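Report on Our Visit to the Nimico Open Day
Student project, Introduction to Automation
Date of report: 6/25/23

1. Why we went

Our project group studies how a robot can hold objects that people use every day. In class we worked only with drawings and a simple two-finger model, so our school in Rodlow arranged for us to attend the open day at Nimico. The company has a test hall in Lostgate. We were there for 3 hours and we took notes during each demonstration.

2. The task

The demonstration we chose for this report was the handling of bottles. The guide explained that a round bottle is a difficult object for a beginner robot. It can roll, it is smooth, and the robot must decide from which side to approach. The bottles were put on their sides on a green table, and the robot had to take hold of one without disturbing the others. We were asked to stay behind a line on the floor, which I think is a correct rule. 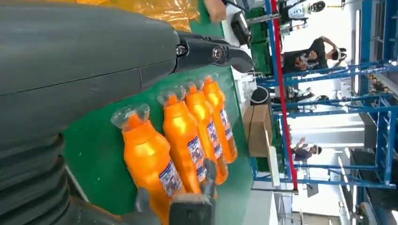
Figure 1. Four bottles on the green table, between the dark parts of the gripper.

Before the visit I believed that the strongest hand is the best hand. The guide corrected me. If the fingers press too hard, the plastic bends and the shape changes, and then the hold becomes worse. In the training program of the company, which is called Boonchu, one operator repeats the same task 250 times before the task is changed. After that, the bottles are placed in a new order.

3. What we observed

The robot at this table has two hands with fingers similar to human ones. For taking one bottle, one hand can be enough, and the other hand has to wait in a safe position. Our group discussed this point for a long time, because in our own plan both hands were always moving. We have now changed the plan.

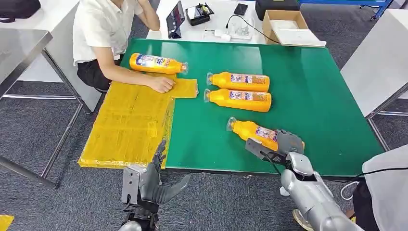

Figure 2. The right hand holds a bottle against the table and the left hand stays open.

We also asked about the position of the thumb. According to the guide, the thumb is the part that new students forget most often. It should come from the opposite side of the fingers, so that the bottle has no free direction to roll. We tried to write this as a rule in our notes, but the rule became too long, so we made a drawing. 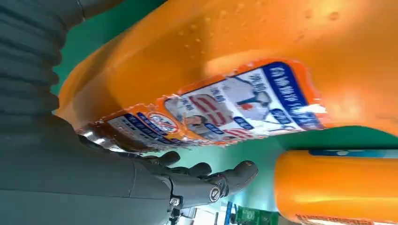 Another question from our group was about the surface of the object. A smooth bottle has less friction than a paper box, and a little water makes it more difficult again. We would like to test this at school with our two-finger model. We plan 5 tests with a dry bottle and the same number with a wet one, and we will fill the bottle to 450 grams each time.

4. What we still do not know

We did not learn how the force in the fingers is measured. The guide promised to send a short document, and we will add it to the final version if it arrives in time. We also could not compare different hands, as our time at the table was limited.

Rodlow student projects | Contact: school office | Back to top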